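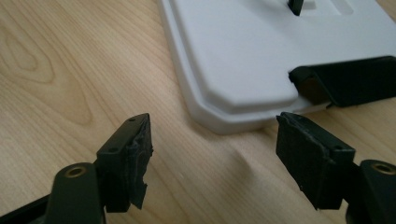 Brustonton Municipal Utilities, Generation and Controls Section: Community Help

Question
Our cooperative operates a small hydro station near Skulton with 3 generating units. The governor controllers were supplied by Bautista, whose controls business has since been transferred to Ondix. Our service agreement names Bautista only and runs until January. Is the agreement still valid, and who is obliged to supply spare input cards?

Answer 1
An agreement of this kind normally passes to the buyer together with the business. Please review the assignment clause. If it permits transfer without consent, Ondix takes on the same duties, including response times and parts. If consent is required, request a copy of the notice that was sent to your cooperative. Members are advised to obtain written confirmation before placing any order.

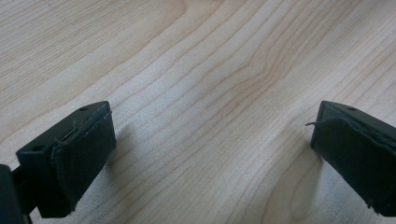

The confirmation should list each controller by serial number and state the firmware version covered. Our section found that one of its older units had been left off the transferred schedule, and correcting the entry took 29 days.

Answer 2
Contact Ondix. They have the cards.

Answer 3
Answer 2 is correct only for the current series. Cards for the 300 series are repaired on exchange and are no longer sold new. For the 1000 series, new stock may be ordered under the existing price list until the agreement ends. Renewal terms are a separate matter and should be raised with the account office in writing.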